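A Quiet Morning With the Arm at Grenovov 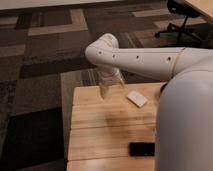 The rounds before the coffee

If you ever get invited to spend a day at Grenovov, do take them up on it, and do get there early. The interesting part of the day, to my mind anyway, is over well before lunch. It's the part where somebody pulls up to a honey-coloured wooden table on a patterned office carpet and gets a white robot arm ready for work, much the way my grandfather used to fuss over his outboard motor before he'd let any of us kids near the boat.

I'd pictured a cage, I suppose, and yellow paint on a concrete floor. The place has more the feel of an accountant's office, with desks and chairs on casters and a kettle that everyone complains about. The arm is smooth and rounded all over, off-white, with a row of little dark holes along the upper segment and a thin tan band up near the body. The crew call the whole setup Drosar, which began as the name of the software and has crept outward to cover the arm, the table and, on bad days, whoever happens to be running it.

The morning routine takes 20 minutes if all goes well. The arm is sent home first, to the position it considers zero, and then it's walked slowly through 5 poses over the tabletop while someone watches the elbow and listens. Listening matters more than I'd have guessed. A healthy joint has a soft, even hum, and a tired one has a sort of catch in it, like a drawer that wants waxing. I couldn't hear the difference for the life of me until the third time round, and then I couldn't stop hearing it.

After that comes the gripper, and the gripper is where the trouble generally lives. The fingers wear, the pads go shiny, and small flat things start sliding out. Flat things are hard enough as it is! Getting under a card lying on a tabletop means coming down to within a hair of the wood without touching it, and if the table has been nudged overnight by a vacuum cleaner (it happens, believe me) the heights are all off. So the table gets measured again every morning, whether anyone thinks it's moved or not.

The replacement pads come from Wollidska, a small shop that cuts them in batches, and they're changed every 2 weeks. It's a fiddly job with a hex key and a good lamp, and a dropped screw will vanish into dark brown and charcoal carpet as if it had never been made. There's a magnet on a string for that.

Then there's Gautam, the logbook program, which I grew fond of. Every pad, every odd noise and every re-measured table goes into it, in plain sentences. The entry I liked best dated from June and read, in full, "Wrist grumpy. Warmed up by ten. Keep an eye." They did keep an eye, and the wrist cable was swapped the following week, on a slow afternoon with the power off and the covers laid out on a towel.

By the time I'd finished my coffee the arm was swinging down over the table at a fair clip, quick enough that the gripper went to a blur - and the crew had gone back to arguing about the kettle.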